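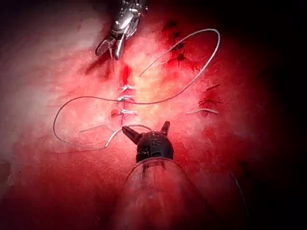 PASTSIDE, 2/5/23

Hartmut Kuhlmann is already talking before I have my coat off. He wants me to taste the broth, then he wants me to see the back room, then he remembers the bread is in the oven and he's gone again. It's four in the afternoon at Tedholm, the restaurant he opened in January in the old ferry ticket hall, and I'm having a wonderful time.

"Sit by the stove, it's the best table," he calls from the kitchen. "Everybody asks for the window and then they see the stove."

He's right about the stove. He's right about the bread too, a dark rye with caraway that comes out with smoked butter and a little dish of pickled plums. I could have stopped there and gone home happy.

Kuhlmann cooked for 20 years in other people's kitchens, the last five of them at Ertürk, up the coast in Bemelness. He still talks about the place with real affection. "I learned lamb there. I thought I knew lamb! I knew nothing. They cook the shoulder so slowly you forget it's in the house."

That shoulder has followed him to Pastside, and it's the dish to order - soft, a bit sticky at the edges, with barley and a sharp green sauce. It feeds two, or one very determined person. The fish changes with the boats. On my visit it was hake in a mussel broth (the same broth I was made to taste at the door), and I mopped up every drop.

The room seats up to 50, and he has kept the long ticket counter as the bar. Was he tempted to go bigger? "My brother said, put tables upstairs. I said, who carries the soup upstairs? Me! My knees said no."

We get on to wine, and he lights up again. The list is short and friendly, with plenty by the glass, and he'll pour you a taste of anything that's open. "If you don't like it, tell me, I'll drink it later."

For dessert there's a baked custard with burnt honey. He brings two spoons and eats half of mine while explaining his plans for the summer terrace, which will have a grill and, if he gets his way, a second oven just for flatbreads.

"Come back in the summer," he says. "But book. And bring someone who eats."

Tedholm, 134 Ferry Road, Pastside. Dinner only, closed Mondays.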